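Chapter 4
Sharing a Kitchen: The Economics of Things Everyone Uses

Key terms: common resource, rival good, free rider, social norm, transaction cost

Most introductions to common resources begin with a pasture, some cows, and a moral. Few of today's students own a cow. Nearly all of them, however, have opened a shared refrigerator and found that the milk they bought has become everybody's milk, and then, by evening, no one's. This chapter begins there.

Consider the town of Plellham, where the housing cooperative known as Gisis rents rooms to 13 people who have one kitchen among them. The kitchen has a single sink, a toaster oven, a dish rack, and a sponge of uncertain age. Every resident may use all of it at any hour. No one pays by the slice of toast. In the language of Chapter 3, the kitchen is non-excludable within the household: once you have a key, you can't be kept away from the plates.

The plates are also rival. A plate under your lasagna is a plate that can't be under mine. When it goes into the sink and stays there, it remains out of circulation without giving pleasure to anyone, and economists regard this as a waste in the technical sense as well as the usual one.

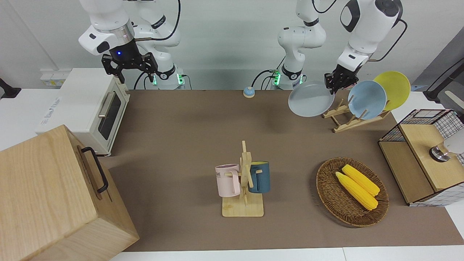
Suppose washing a plate takes 2 minutes. The person who washes it bears the whole cost. The benefit, a clean plate available to whoever wants one next, is spread over the entire household. Each resident does the sum, usually without knowing that any sum is being done, and concludes that the plate can soak. Soaking is the great legal fiction of shared housing. It allows a plate to be both abandoned and, officially, in progress.

You will notice that no one in this story is a villain. Each resident may be tidy by nature, kind to animals, and prompt with the rent. The trouble comes from the arrangement of costs and benefits, and it would survive a complete change of tenants. At Gisis it has survived several.

What can be done? The household tried three remedies, and the rest of the chapter takes them in turn.

The first was a rule. A sheet of paper went up saying that dishes must be washed within 30 minutes of eating. Rules need enforcement, and enforcement needs someone willing to stand by the sink with a watch and be disliked. Section 4.2 looks at who takes such jobs and what they expect in return.

The second was a price. Residents agreed to a fine of 5 dollars for each plate left overnight, payable into a jar. The number of dirty plates went up. Several residents, having formerly felt guilty, now felt like customers. We return to this result in Section 4.3, where it will spoil a perfectly good demand curve.

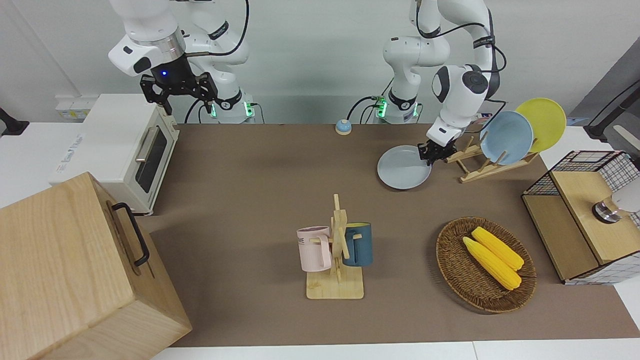
The third was private property. Each resident was given one plate, one bowl, and one mug, and the common stock was boxed up and put in the basement. This worked well enough until the first dinner guest, who ate from a saucepan lid. Dividing a common resource removes the quarrel over who cleans it, but it also removes the slack that made the resource useful. Section 4.4 compares the plates with the fishing grounds at Ivedness, where a similar division was made among boats, with better planning and a worse smell.

A last section visits Gape, a village whose residents have shared one bread oven for generations with no written rules whatever. Visitors tend to find this charming. They are less charmed on learning how much gossip it requires.

Before reading on, write down the last item you left unwashed in a shared sink, and the reason you gave yourself at the time. Keep the note. You will need it for Exercise 4.6, and possibly for your housemates.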